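Gbeho Wet-Wipe Cell
Two-arm benchtop cell for stone and slab cleaning
Share 2 | Comments 2

The Gbeho is Pravmont's cell for washing things too heavy to carry to the sink. You lay the slab on the table and the sponge goes to it. Buyers tend to ask us about speed. Owners tend to ask us about water, and most of this page is for them.

Setting up

The table is slotted aluminum, so the arms can be mounted anywhere along it, and every new owner tries three places before going back to the one in the manual. Bolt the mounting plate down first and the arm second. Tighten the plate bolts in a cross pattern, run the arm through its full reach with the gripper empty, then tighten them again. They will have moved. They always claim they haven't.

Leave more cable slack than looks decent. A wrist at full stretch will find the one loop you tied up neatly, and a replacement harness is $515. Katsuhiko Hayashi in our service shop keeps a drawer of neat ones.

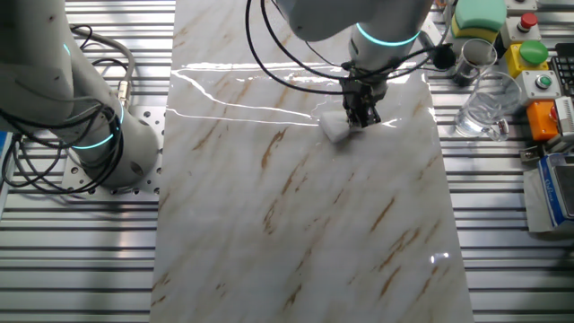
Sponge pressure is set in the gripper menu under Contact. Start low. A sponge crushed flat cleans nothing and pushes a small tide toward the electronics - the factory value suits polished marble, and rougher stone wants a notch more. Teach the height again whenever you change sponges, even if the new one came out of the same packet. Sponges from the same packet are related only by marriage.

Looking after it

After each shift, take the sponge out of the gripper, wring it, and dry the fingers with a lint-free cloth. Wipe out the table slots too. Water sits in them quietly and leaves a white crust that no one admits to.

Every 1,000 hours, replace the finger pads and wrist seal. The kit is $895 and includes the seal, the pads, the grease and a tiny wrench you will lose. Do both arms at once, including the one that mostly stands there.

If the gripper starts to close slowly, check the pads for grit before you call. Kwadwo Zakaria takes the calls, and grit is his first question and usually his last. If the arm stops with a contact fault in the middle of a pass, lift the sponge clear by hand-guiding, reset, and teach the height again. Do not raise the fault limit to make the message go away. It does go away, and then so does the wrist seal.

Ordering

Seal kits and harnesses ship from Pravmont stock. Please have the serial number ready. It is on the underside of the base, where we thought it would be out of the way.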